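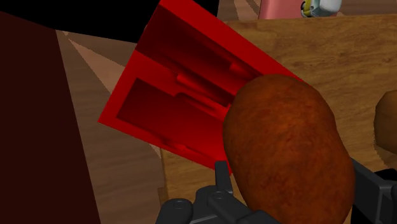
Spring Garden Safety Walk — My Checklist, With Comments
Filled in 31/03/2018

I do this walk every year before the kids get turned loose in the beds, and this time I'm typing up my comments because a few of you in our homeschool garden group asked for them. My sheet has 12 checks. Mark each one OK, FIX or STOP. STOP means no children in that part of the garden until it's sorted out, and I mean it, even if they whine (mine do).

1. Paths and edging
FIX. Two of the pavers by the gate rock when I step on them. The frost got under them in January and lifted the corners. I'll pull them up, add sand and stamp them back down. The brick edging is fine all the way around.

2. Raised beds
OK. I ran a gloved hand along every board and found one splinter worth sanding, which I did on the spot. Push on the corners too! Ours are screwed together, and last year one of the screws had backed right out.

3. Trellises and bean poles
FIX. The big trellis leans toward the fence. I can wiggle it with one hand, so a climbing six-year-old could certainly pull it over. New stakes are going in before the peas do. Caps are on all the cane tips except the short ones behind the shed. Please cap the short ones, they are exactly at eye height for a child bending over.

4. Hand tools
OK, mostly. We have the Kamell kids' trowels and they've held up nicely. One rake has a loose head, so it's hanging on the "grown-ups only" nail until I get a new wedge in it. Pruners are locked shut and up high.

5. Hose and faucet
FIX. The washer drips and makes a slick green patch on the concrete. I scrubbed the patch, but it will be back if I don't change the washer. The Flumano hose reel winds fine now that I've oiled it. Run the hose for a bit before anybody drinks from it or fills a wading pool, and better yet, don't let them drink from it at all.

6. Rain barrel
STOP. The lid latch is broken. There's a cinder block on it for now, but a block is something else to drop on a toe, so that whole corner is roped off. I've ordered a latch. If your barrel has a screen instead of a lid, press on the middle and see how much it gives.

7. Compost bin
OK. No wasps, no mice that I could see, no glass or plastic in the top layer. We wear gloves for turning and wash hands after — I have a bar of soap in an old stocking tied to the faucet, and the kids think it's hilarious.

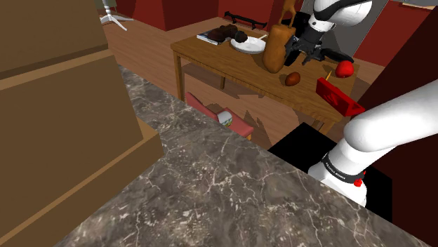 I did move the bin thermometer to a hook by the shed door, though, as it has a long pointy probe and my youngest had started calling it her sword. If you're doing the decomposition unit with the older ones, an adult takes the reading and they write it down. It works out fine, and they argue over the graph anyway.

8. Fertilizers and sprays
FIX. Everything is in the locked box, but I found a bag of bone meal with no label left on it at all. Out it goes. Anything you can't identify, don't guess. Call your county and ask where they take it.

9. Plants
OK after some digging. I took out the foxglove by the bench, pretty as it was, and moved the daffodil bulbs well away from the onions. They look far too much alike out of the ground. Rhubarb stays, with a sign saying stalks only. Each kid can tell me the rule: nothing goes in your mouth until a grown-up says yes.

10. Shed
FIX. The shelf is rated for up to 100 pounds and I had stacked potting soil on it without adding anything up. The bags are on the floor now. The Sombatkul light over the door needs a battery.

11. Extension cords
OK. I only own one outdoor cord, and I checked the whole length for nicks. It's plugged into the outlet with the test button, and yes, I pressed the button.

12. First aid and shade
OK. Bandages, tweezers, sunscreen, cold pack. The sunscreen had expired, so there's a fresh tube. The shade sail from Trullonholm is back up and the knots are tight.

So that's one STOP and five FIX, which is a bit worse than last spring. I'm starting with the barrel latch and the trellis. If you use this sheet for your own yard, add a line for anything I don't have — ponds, chickens, a swing set. I'll walk it again when the beans are up.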